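## 4. Checking the gripper width track

Okay, so you've got your recordings imported and the camera poses solved (section 3, if you skipped it). Now we need the finger opening for every image, and the planner gets very confused if this part is wrong. I've done it wrong plenty of times, so learn from me!

1. Open your session in Lamlow and click the **Width** tab. You'll get a plot with one line per gripper. If you only see one line, your second gripper didn't get matched - go back to 3.4 and sort that out first.

2. Hit **Detect pads**. Lamlow looks for the two colored pads near the bottom center of the view and measures the gap between them. My last session was 1,113 images and I had time to make coffee.

3. Scrub to a spot where the fingers are over something that's close to the pad color and pause there. These are the spots that fool the detector, and I always check a few by hand.
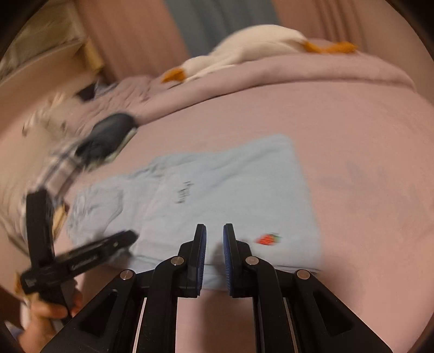
*Blue pads over a light blue T-shirt, with a narrow gap between them.*

4. Turn on **Show mask**. You want two separate upright blobs, one on each finger. If the mask leaks out into the cloth, drag **Saturation floor** up a little at a time until it lets go. I usually end up near 41, but start from your own default and creep up.

5. Now look at the other gripper. When you work two-handed, one of them is often swinging through the view of the other, and it can be a complete smear. Leave **Ignore outside finger zone** checked so Lamlow doesn't try to measure it from the wrong camera.

6. Press **Smooth** once. Just once! Every press runs the filter again on top of the last result, and after three or four your quick little pinches have melted into gentle hills.

7. Save with **Export track**. The file lands next to your poses and Ornitz picks it up by itself the next time you build a training set.

> **Note:** Blur on the cloth doesn't bother the width step at all. It only cares about the pads. Blur matters for pose solving, so if the plot looks fine but the path jumps around, the trouble is back in section 3.

> **Caution:** Don't change the saturation floor halfway through a session. The export keeps only the last value you set and reruns everything with it, including the parts you were already happy with. I lost an afternoon in April to that one.

If the plot goes flat at zero while the fingers are clearly apart, the calibration file is probably from a different gripper. Gwenllian Gethin wrote a small checker for this, `width_check`, and it's in the Okonkwo tools folder. Run it on the session and it prints the calibration name it found for each side. Swap in the right one, then start again from step 2.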